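Workshop Tips: Sharing a Bench With a Robot Arm

The packing room at Söderlund in Borkmont began using robot arms in October. The following advice was compiled by Hae-won Sung for bench staff and applies to both shifts.

Clear the bench before the arm is started. Tools, cups and tape left from the previous job should go to the side shelf. Items to be sorted should be set down with space between them, so that the fingers can close on one piece at a time.

Keep hands behind the marked line while the arm is moving. If a piece has rolled away, press the pause button, wait for the arm to stop, and then reach in. Wipe the gripper fingers with a dry cloth every 50 cycles. 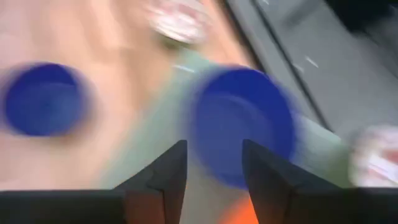

The gripper over the work surface, with one round blue item at the left and another right of center.

Staff who formerly sorted by hand are now asked to check finished trays and to record errors. The change has reduced lifting, but it requires longer periods of standing and close attention. Supervisors should rotate each person to another task after 2 hours. A rubber mat is recommended at every checking station.

Questions about pay grades or retraining should be directed to Teodor Viklund. No member of staff is expected to run the arm before completing the short course, and anyone who wishes to repeat it may do so during working hours.

Faults are to be written in the bench log with the time and the tray number. Spare finger tips are kept in drawer 369.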